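Kitchen news, April

I've finally given up my dishwasher, and I don't miss it one bit! It was 14 years old and took up the whole of the cupboard by the back door.
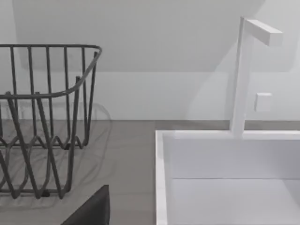 Washing up by hand takes me two songs on the radio. I do glasses first, then plates - and a wire rack like the dark grey one, with those zigzags low down to hold plates upright, saves all that stacking and drying. Pans go last, when the water's past caring.

My neighbour Ottavio swears by rinsing in a second bowl.
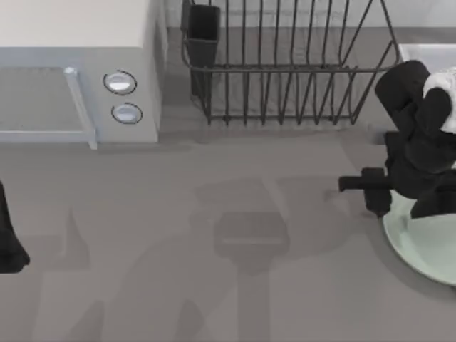 I tried it for a week and he's right, the glasses come up lovely. More on tea towels next month.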